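Can a Robot Do Your Laundry?
Posted 26 Jul 2020 in Kids Ask About Gadgets

Raise your hand if you love doing laundry. Nope? Me neither! My dirty socks live in a pile that has its own zip code. So when a company called Clulmont started offering a robot helper named Boros, made for homes and for small places like inns, I knew I had to write about it for you.

Boros has two arms, two legs and a gripper at the end of each arm. A gripper is a robot's version of a hand. You buy the robot first, and then you pick "skill packs," which are a bit like apps for a tablet. The one I'm looking at is the laundry pack, and it's called Skondum (say it out loud, it's fun).

What does the robot need to get started?

Less than I thought! A washing machine with a round door on the front, a basket of clothes, and some floor to stand on. The basket should be up off the ground a little, and a chair is fine for that. I do the same thing at home so I don't have to bend down so much.
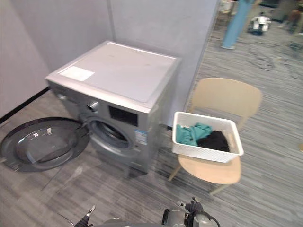
Now think about how you would do this job. You'd grab a big armful, stuff it in and run back to your game, right? For you that's one quick thing. For a robot it's a whole bunch of little jobs in a row. Find the basket. Find a piece of clothing. Reach, pinch, lift, turn, find the hole in the washer, let go. Then do it all over again until the basket is empty!

Why are clothes so hard?

A toy block is always the same shape. You could pick one up with your eyes closed. But a T-shirt? Drop it ten times and you get ten different blobs. Sleeves hide, collars fold under, and one shirt can get wrapped up in another. Dark clothes are extra tricky, because the folds are hard to see when everything is black.

Boros has small cameras near its grippers to help with that, so it can get a really close look at what it's about to grab. Try putting your nose right up to your own laundry basket sometime (maybe a clean one). Everything looks huge and kind of blurry, and it's tough to tell where one shirt stops and the next begins.

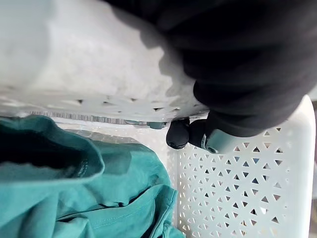 How does it know what to do?

Practice, practice, practice! The makers say Skondum learned from 1592 practice grabs, with all kinds of clothes. Around 700 of those were just for reaching into baskets. It's like learning to catch a ball. You miss a lot, and then your hands start to get the idea.

The robot has to watch its whole body, too. If it leans over too far it could tip, and if it swings an elbow it could bonk the washer.
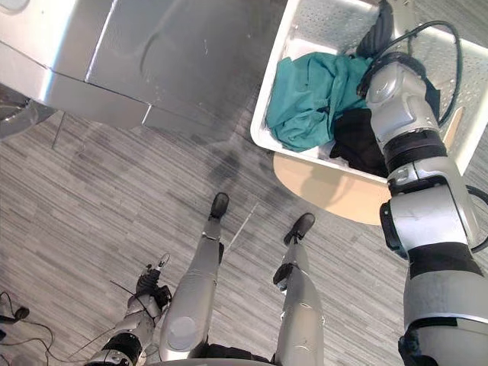

I like that it uses baskets and machines people already have. I don't like that it's slow. The booklet says to allow nine minutes for a small load, and I could do that in one! It also won't check pockets, so you still have to fish out your own crayons and candy wrappers. And a grown-up has to be in the room the whole time. Kids should stay well back from the arms, even if you really, really want a high five.

A folding pack called Piluveck is supposed to come out in October. I've got six T-shirts waiting for it.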